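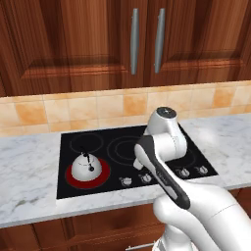

How to trace who lived in an old building

Quick version, typed up between jobs. Works for most North American towns with a surviving directory run.

Start with the address. Streets got renumbered, sometimes twice. Our house on Bollard Street is 206 now, was 64 before. Lost a whole February to that. Check a fire insurance map first and write both numbers on top of your notes.

Next, city directories. Use the street section, not the names. Go in five-year jumps, then fill in the gaps once a name changes. Copy the occupation exactly as printed, abbreviations too. "Lab" is laborer. "Wid" is widow, and the husband's name usually follows.

Then the census. Enumerators skipped doors, doubled back, spelled by ear. Gyula Lengyel turned up for me as Julius Lengel, same trade, same wife. Try the neighbors if you can't find your household - search them and read the page up and down. 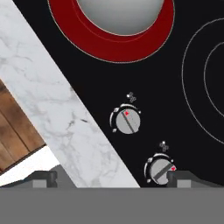
Cooktop with one ring glowing red, marble counter alongside.

Deeds after that. Ask the registry for the abstract book, then pull only the instruments you need. Copies add up fast. Owner and occupant are often diffrent people, so keep two columns.

Churches and lodges last. Parish registers, hall rental books, minutes if they survive. Jinfeng Meng at our local history room found 26 tenants in one rent ledger that weren't in any directory. Boarders mostly.

Cite as you go. Volume, page, where you saw it. I didnt for the first box and had to redo the lot.

Newspapers I'll do on a seperate page.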